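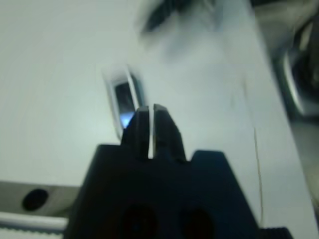 Two-arm handling cell shown at Pramstead open day

Prondley opened its Pramstead workshop to visitors on Wed 27 July and ran its two-arm handling cell through the afternoon. The session drew 56 people, most of them from small assembly and repair firms in the Hotdale area.

The task on show was the handling of small items on a plain white table. Staff explained that one arm is used to hold a part steady while the other approaches it from the opposite side. The two grippers are set up separately, and either can be changed without altering the program for the other. 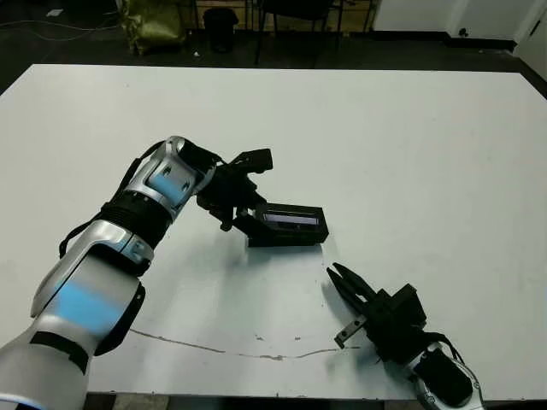

The left gripper holds a black box-shaped part, with the right gripper open beside it.

According to Prondley, the cell completed 168 trial cycles in June, of which 114 needed no correction by an operator. Most of the remaining stops were put down to small errors in the starting position of the part. A revised approach path has been in use for the past fortnight, but figures for it have not been released.

Questions from visitors dealt mainly with changeover time, which Prondley gave as 41 minutes for a new part of similar size. The Pfeiffer bench, used for gripper calibration, was also open for inspection. A second open day is planned for the autumn, with places booked through the Pramstead office.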